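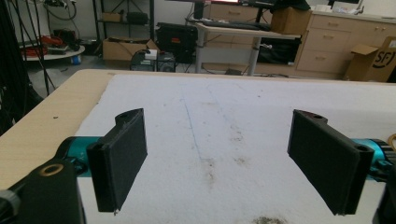 白い台の上、向かい合う二つの黒い指先

退職の式に「式」は要るのか

結婚式と葬儀のあいだには、長い空白があります。人はその空白の大半を職場で過ごすのに、そこを去る日の儀式といえば、たいてい会議室の花束と、途中で音の切れるマイクです。司式の仕事をしていると、「退職のほうもお願いできますか」という相談が年々増えてきました。増えた理由を聞くと、前回の送別会がひどかった、という答えがいちばん多いようです。

先日お手伝いしたのは、ポッドポート社に長く勤めたフェリスタ・ムッサさんの退職の式でした。ご本人の希望は三つ。長い挨拶はいらない、映像もいらない、泣かせようとしないでほしい。打ち合わせはこれで終わるはずでしたが、社内から「では何をするのか」という問い合わせが相次ぎ、結局その後7回集まることになりました。儀式を短くするには時間がかかります。

挨拶については、原稿を255字以内でお願いしました。エドゥアルド・パスクアル部長からは2000字の力作が届き、余白に「削れるところはありません」と書き添えてありました。拝読すると、前半は会社の沿革、中盤は部長ご自身の新人時代で、ムッサさんが登場するのは最後の段落です。その最後の段落だけをいただきました。とてもよい挨拶になったと思います。部長は今も少し不満そうです。
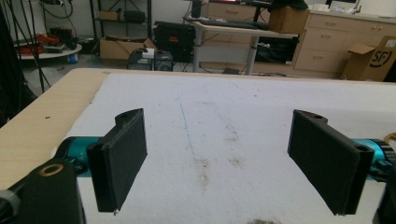
最終更新:2021年6月

式の中心に据えたのは、鍵を返すという、それだけの所作でした。ふだんなら総務の窓口で受領印をもらって終わるものです。これを同僚の前で、後任のレア・アベラさんに手渡す形にしました。言葉はなし、音楽もなし。リハーサルではアベラさんがつい「お疲れさまです」と言ってしまい、本番では二人とも黙ったまま、思ったより長く鍵を握り合っていました。私の進行表では10秒にも満たない項目です。客席の後ろのほうで誰かが咳をして、それもまあ、よい間になりました。

儀式らしくしようとすると、つい何かを足したくなります。ろうそく、砂時計、色つきの砂、詩の朗読。どれも悪くはないのですが、全部入れると本人の出番がなくなります。迷ったときは、その人が毎日していたことをひとつ選び、最後の一回を皆で見届けてみてください。朝いちばんに窓を開けていた人なら窓を、当番表を書いていた人なら当番表を。道具代もかかりません(見積書が寂しくなるので、司式者としてはあまり大きな声では言えないのですが)。

なお、花束は今回もありました。こればかりは断っても届きます。渡す場面を式の中に入れておかないと、誰かが背中に隠したまま最後まで座っていることになり、隣の人も落ち着きません。開始前に受付で預かるか、潔く冒頭で渡してしまうのがおすすめです。

次号では、シュクラン・カフラマンさんが「転居の儀式」について書いてくださいます。空になった部屋にどう挨拶をするか、という話だそうです。原稿は何字まででもよいとお伝えしてしまったので、配信は10月になるかもしれません。

(文:ジョイス・ミンジャ)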